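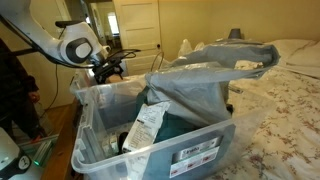 Two clear bins next to a bed, with a robot arm over the rear one.

How Do You Teach a Robot to Empty a Bin?

A robot arm is a row of motors joined by stiff links. Each motor turns one joint. A computer tells every motor how far to turn and how fast. If the numbers are right, the arm reaches the place it is supposed to reach. If the numbers are wrong, it reaches some other place, and it does not notice unless it has a way to check.

For a job that never changes, an engineer can write the numbers down once. A factory arm that moves the same metal plate from the same shelf can repeat the same motion all day. A storage bin at home is a different kind of job. A bag can be flat one time and crumpled the next. A cardboard box may be on top, or it may be under a piece of cloth. It would take a very long list of rules to cover every case, and the list would still have gaps.

One way around this is to show the robot what to do. A person does the job using the robot's own arm and gripper, and the computer keeps a record of it. Engineers call each recorded try a demonstration.

Two ways to show a robot

The first way is by hand. The motors are set so that they hold up the weight of the arm but do not push back. A person takes hold of the arm and moves it along the path. This is called kinesthetic teaching. "Kinesthetic" (say it: kin-es-THET-ik) has to do with the feeling of movement. You use this feeling when you touch your nose with your eyes shut.

The second way is by remote control. The person does not touch the arm. Instead, the person moves a controller, and the arm copies the motion. This is called teleoperation. "Tele" means far, although the person may be standing in the same room.

Both ways have limits. Moving an arm by hand is easy to understand, but the person's own arms and body can get in front of the cameras. Remote control keeps the person out of the way, but it takes practice. The operator cannot feel what the gripper feels, unless the controller is a special kind that pushes back.

What the computer writes down

During a demonstration the computer makes many small notes every second. Each note says what angle every joint is at and how far open the gripper is. Cameras save pictures at the same time, and each picture is matched to the note made at that moment.

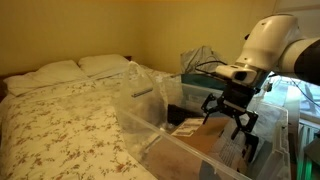
The matching matters. Suppose the pictures were saved half a second late. The computer would see an open gripper in the picture and read "closed" in the note. It would learn to close its fingers at the wrong time. Before any learning starts, engineers check that the clocks agree.

A camera on the wrist gives a close view of the fingers and whatever is near them. A camera farther away shows more of the room. Neither view is enough for every job. When the gripper goes down into a bin, a far camera may lose sight of the fingertips, and the wrist camera may be too close to show where the bin ends.

Why soft things are hard

A wooden block keeps its shape when you pick it up. If you know where one corner is, you can work out where the others are. A plastic bag does not work like this. Pull one corner and the rest folds, stretches or fills with air. Cloth is similar.

Clear plastic causes a separate problem. Light goes through it and also bounces off it, so a camera sees the wall of a bin and the things behind it mixed together. Some sensors that measure distance with light give wrong readings when they point at clear plastic. A person learns to deal with this at a young age. A robot has to be given enough pictures of it.

How a demonstration is done

Elba Quiroga teaches arms to do household jobs on a project named Wasora. Her steps for unpacking a bin are these.

1. Place the bin within reach of the arm. Move the arm slowly to each corner of the bin to make sure that no joint has to bend past its limit.

2. Put the objects in. Change the order each time. If the soft things are always on top, the robot will learn only that order.

3. Pick up the controller and stand where you can see both the gripper and the inside of the bin. Keep your feet clear of the cables.

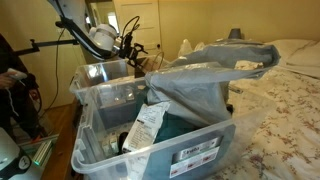

4. Start the recording, then lower the open gripper over one object. Stop above it before closing the fingers.

5. Close the gripper and lift straight up until the object is clear of the rim. Only then move sideways.

6. Put the object down, open the gripper and go back for the next one.

7. Stop the recording. Mark the try as good or bad. Bad tries are kept in a separate folder.

Elba's list has one more rule, which she added in April. If an object slips, the operator does not stop. The operator picks it up again and finishes the job. A robot that has only seen perfect tries has no record of what to do after a mistake. A try with a slip and a second grasp counts as good.

From recordings to a robot that works alone

When there are enough demonstrations, a computer program looks for patterns in them. It compares what the cameras saw with what the operator did next. After this training, the program is given new pictures and must predict the next small movement. The arm makes the movement, the cameras take new pictures, and the program predicts again. This loop repeats many times a second.

The number of demonstrations depends on the job. For a simple job called Clesto, in which the arm moves one cup onto a tray, the team recorded 200. For the bin job the plan was 1000. Salim Kariuki checks the recordings, and he removes any in which the pictures and the notes do not match. When he had finished his first check, 297 were ready to use.

Next comes testing. The robot tries the job 10 times with no one holding the controller, and an adult stands by the stop button. The objects are moved before each test. The team writes down which step failed. If the arm keeps failing when it lifts a bag, the next set of demonstrations will have more bags in it.

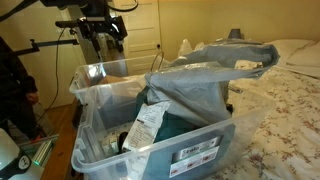 Why doesn't the operator just move as fast as possible to save time?

The robot learns the speed along with the path. If the operator rushes, the pictures blur and the robot copies the rushed motion. A slow, steady demonstration gives the program clear pictures and more notes for each part of the job.

Does the robot understand what a bag is?

It has no idea what bags are for. The program has found that certain patterns in a picture usually go with certain movements. This can be enough to lift a bag, but a bag of a new color or shape may confuse it.

Try it yourself

You need two people, a box, a pair of kitchen tongs with blunt ends, a sock, a plastic cup and a blindfold. Put the sock and the cup in the box. One person is the robot. The robot wears the blindfold and holds the tongs. The other person is the operator and may use only these words: left, right, forward, back, up, down, open, close, stop.

Take both objects out of the box. Then change places and do it again. Write down how many words each operator used for the sock and how many for the cup.

Now do it a different way. The operator gently holds the robot's wrist and guides the tongs without speaking. Compare the two ways and note which one was faster, and which one dropped fewer things.

Words to know

Demonstration: one recorded try at a job, used for teaching.

Gripper: the part at the end of a robot arm that holds things.

Joint: a place where the arm can bend or turn.

Operator: the person who controls the robot.

Teleoperation: moving a robot by remote control.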